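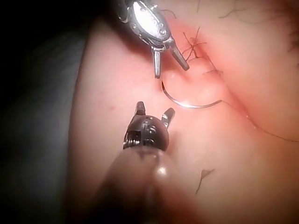

Jun 28, 2026
Knot-pull, braided absorbable, Zultville lot. Bench 3.

Carrying on from Faith's page on the dry samples. Soaked set came out of the bath this morning after 14 days in buffered saline at body temperature. Bath log has no gaps. pH drifted slightly low near the end, still inside what we allowed in the plan. Topped up with distilled water twice, both entries initialled by Remigiusz.

Setup as before: capstan grips, knot centred in the gauge length, crosshead at the slow setting. Zeroed the load cell with the grips on. Samples kept in saline until mounted and blotted once on lint-free paper. Anything left out on the bench while I dealt with a grip was discarded and replaced from the spares dish.

Knots are all surgeon's knots with square throws on top, tied over the rod by Zawadi. Same hands for the whole set, so tying variation should be no worse than in the dry samples. Ears trimmed with the Sepúlveda gauge block.

Observations

Straight-pull specimens broke in the free length, mostly mid-span, with a fibrous end. No colour change along the thread after soaking. Coating looks dull under the stereo microscope and has flaked where the thread bends around the capstan. The dry set did not do that.

Knotted specimens gave two kinds of trace. One climbs steadily and drops at the break, and the thread has parted at the entry to the knot. The other shows a sawtooth on the way up, with the ears shortening as the throws slip, then either holds and breaks or runs out completely. The sawtooth was rare in the dry set and common today. I have scored any ear movement past the ink mark as slip even when the knot held afterwards. Musyoka scored the dry set by final failure only, so the two tables cannot be compared until one of us goes back through his traces. I would sooner redo his than loosen mine.

First curves of the day have a flat toe that should not be there. Traced to the lower capstan pin, which was backing off under load. Tightened, threadlocked, repeated on spare thread, toe gone. The early curves are kept in the folder with an X in the name and are excluded from the means.

Surface finish

Bogdan thinks the slip is the coating softening and wants it stripped from a batch before soaking. Reasonable, but stripping will rough up the braid and add grip of its own. Needs a stripped dry control or it tells us very little.

Checked the capstans while the grips were off. The upper one has a burr on the run-out edge. Dressed it with 600 grit, finished with 800, wiped down with isopropyl. No breaks had occurred at that position, so no data removed.

To do

Rescore the dry traces for ear movement (me, with Musyoka).
Ask Cama whether the coating on this lot is the same as on the lot from December. The certificate gives the thread diameter and nothing on the finish.
Zawadi to tie a set with an additional throw, same rod.
Order more buffer salts from Grikcombe. Enough left for one bath.
Remaining soaked spares are in the fridge, second shelf, labelled. Do not let them dry out.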